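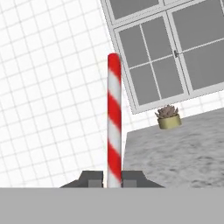 Dorin Jitaru still walks the track before every meeting. He starts at the pit gate a bit after two in the afternoon, hands in the pockets of a jacket that was probably navy once, and goes the wrong way round, clockwise, because he says you see the ruts better when the light is coming at you. By the time he gets back to the gate the water truck is out and somebody has usually put the kettle on in the tower, and he will stand there drinking tea with the look of a man who has been told a secret about turn three and is deciding whether to share it.

He won 15 features at Damwood over his career, which is more than anyone else who ever towed a car up that hill, and he would be the first to tell you that a good few of them came on nights when half the field had gone north for bigger money. He drove sedans first, then a wingless sprintcar he bought as a rolling chassis and finished in his brother-in-law's shed, and then for the longest stretch of all he drove car number 6, white with a blue nose, which is the one people remember. Kids who weren't born when he parked it will come up and ask him about the 6. He always asks them what they drive. If the answer is nothing yet, he asks what they'd like to drive, and listens to the whole reply.

I went up to Damwood in July, when the nights are properly cold and the clay holds moisture so long that the racing goes on getting better until the last lap. It is not a glamorous place. The grandstand is a set of timber benches on a bank of earth, the canteen does a steak sandwich that needs two hands and a plan, and the lights on the back straight have a yellow cast that makes every car look a little older than it is. But I have been to tracks with corporate suites and giant screens and come home having enjoyed myself a good deal less.

The reason for my visit was Anong Saengthong, who is 24 races into her second full season in the wingless class and leads the club points by a margin thin enough to keep everybody interested. She drives for Lertchai Paisan, who owns the Clevska Motor Body shop in town and has been putting cars on dirt since before he could afford to. Lertchai is a quiet fellow with very clean hands for a man in his trade. When I asked him why he'd given a fairly green driver his best car, he thought about it through most of a cup of soup.

"She came in to get a guard fixed," he said eventually. "On the ute. And she told me what was wrong with my car from the week before. She'd only watched it from the fence."

Was she right?

"It was the left rear," said Lertchai, and went back to his soup.

Anong grew up in Chuensuk, a dairy settlement of a couple of streets and a hall, where her parents still milk. She learned to drive in a paddock, as you do, in a hatchback with no windscreen, and the first competition she ever entered was a grass-track day organised to pay for the hall roof. She came fifth out of a very mixed field that included a hearse. After that there was a junior sedan, bought with money from relief milking, and then a gap of a few years when she studied for her trade papers as a fitter and raced only when someone lent her something. She is cheerful about the gap. She reckons she learned more from helping on other people's cars than she would have from wearing out her own.

The thing you notice, if you watch her from the infield, is how early she gets off the throttle. Most of the young ones drive it in deep, throw it sideways and hope the cushion is where they left it. Anong lifts a good car length before them, lets the car settle, and is back on the gas while the others are still catching theirs. It looks slow. I stood beside Erick Minja, who has been calling the races at Damwood from a plywood box above the start line for longer than the box has had a roof on it, and he told me he'd spent her first month in the class saying on the loudspeaker that she was dropping back. "And then I'd look down the front straight and she'd be second," he said. "I had to apologise to her. I did it over the microphone, too, so it counted."

Erick does his homework, by the way. He keeps an exercise book for every season, with gear ratios and engine builders and the names of people's dogs, and if you are ever stuck for something to do on a rain delay you could do worse than ask him about the year the fog came down during a feature and he called the last five laps by ear.

Dorin's part in all this came about sideways, like most things up there. He had been out of the car for several winters and was not, by all accounts, much fun to live with. His wife, Wanpen Khunthong, runs the scoring at Damwood and is the person who makes sure the results get to the association by the following morning, whatever the weather has done to the printer. It was Wanpen who suggested he might have a word with Lertchai's new driver. He said he wasn't going to be one of those old blokes who leans on the trailer and tells people how it used to be. Wanpen said in that case he could lean on it and say nothing, but he was coming out of the house.

So for the first few meetings he did more or less that. He looked at the tyres when the car came in. He looked at the track. Once, before a feature, he picked up a lump of clay off the mudguard of the push truck, squeezed it, and handed it to Anong, and she squeezed it too and went and changed the right rear pressure. Neither of them can now remember exactly what was said, and I suspect it was nothing at all. She finished second that night, from the back row.

These days he talks rather more. They have an argument going about stagger that has lasted since summer, and which I was invited to adjudicate and declined. He thinks she is too polite in traffic. She thinks he bent a lot of front axles for somebody who is so sure of himself on the subject, and Lertchai, who straightened several of those axles, has been known to nod at this from under the car.

The engine is worth a paragraph, at least to readers who like that sort of thing. It is a Trernix four-cylinder, 2592 cubic centimetres, and it is not the most powerful in the class. Several of the front-runners have gone to newer motors with more up top, and on a dry, slick night they will walk away from her down the straight. What the Trernix has is a lovely fat spread of torque off the bottom, and on a heavy track in the middle of winter that suits a driver who likes to be on the throttle early. Lertchai has been offered a swap more than once. He says he'll think about it when it's warmer.

The night I was there the heats ran late. A sedan had put itself into the wall at the pit entrance, with no harm to anybody but a good deal of digging needed, and it was after nine when the wingless cars rolled out for the feature. Anong had drawn the inside of the third row. The two cars in front of her touched on the first lap and both kept going, and for a long while she sat fourth, right down on the pole line where the track was still tacky, lifting early and going early, lap after lap. Dorin watched from the bank by turn three with his tea gone cold on the rail beside him. I don't think he said a word until there were about six laps left, and then he said, "Now," to no one in particular.

She went a lane higher. It was rough up there and she had to fight it, and the car hopped twice on the way through, but she came off the corner with a run on third and had him before the flag stand. Second took her another couple of laps. The leader, who was on the fresher motor and driving beautifully, she never quite reached, and at the finish there was most of a car length in it.

In the pits afterwards she was muddy to the eyebrows and cross with herself for waiting. Dorin told her she'd moved at the right time. She said she'd moved a lap late and he knew it. He said it might have been half a lap. Lertchai had the bonnet off by then and was letting the heat out of the thing, and a small girl in a beanie had appeared at the end of the trailer with a program and a pen, looking for an autograph. She wanted Anong's first and then, when she'd had a good look at him, Dorin's as well.

He signed it and asked her what she drove.

"A kart," she said. "But Dad says it's got to wait for a chain."

Lertchai put his head out and asked what size.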